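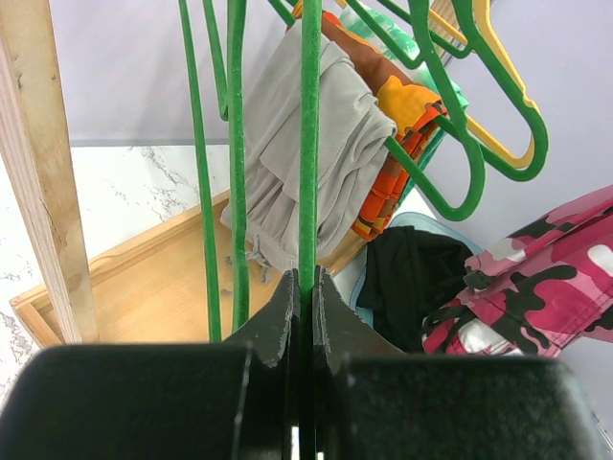

Hanging section, green hangers and grey drawstring garment.

Brella House – wardrobe and hanging storage check
Filled in by: Rizwan Tanoli
Month: November
Room: 2, first floor
Time started: just after breakfast, Tuesday

Thank you to everyone who cleared their shoes out of the way before I came round, it made the whole job much nicer and I was able to get right in with the torch for once. Comments are under each line as usual. If my writing has come out oddly once typed up, do come and ask me, I'm nearly always in the Zeleke building until teatime.

1. Rail fixed firmly at both ends
OK. I gave it a good steady pull at each end and then leaned on the middle a little, and it didn't shift. The left-hand bracket has been painted over at some point, so whoever has to take it down one day will need to score round the screws first.

2. Hangers sound, no cracks or sharp ends
OK, with a comment. The green ones with the velvety finish are holding up very well and I do like them, clothes stay put on them so much better than on the shiny sort. Please run a thumb along each one when you put the washing away, and if you feel a split, pop it in the broken box by the stairs and take another from the Mulier carton in cupboard 119.

3. Hangers not tangled or doubled up
Needs a little attention. When they bunch together people tend to tug, and then a whole row comes along with the one they wanted. Slide them apart first, please, and hook them all facing the same way – it only takes a moment and it saves a great deal of muttering on a Monday morning.

4. Cords, ties and drawstrings
Needs attention. The light grey garment has its drawstring knotted loosely and dangling over the wooden tray. I would like cords tucked inside the waistband or pocket before anything goes on a hanger, as a long one can so easily get shut in a drawer (I have done it myself with my own dressing gown, and the cord came off worse). Loose knots are fine for now, but no tight ones, they are a misery to undo after a wash.

5. Tray underneath
OK. No splinters that I could feel along the front lip. Wipe with a barely damp cloth and leave the door open for a bit afterwards. No polish, please, it comes off on the clothes.

6. Doors and hinges
Top hinge squeaks. I have put a drop of oil on it and will look again next time I am up there.

7. Moth sachets in date
Not OK. The Sulow ones have lost their smell altogether. Two new ones wanted for this room and I have added them to the shopping list.

Result: pass, with items 3, 4 and 7 to be put right.
Next check: when the spring bedding comes out.

R. Tanoli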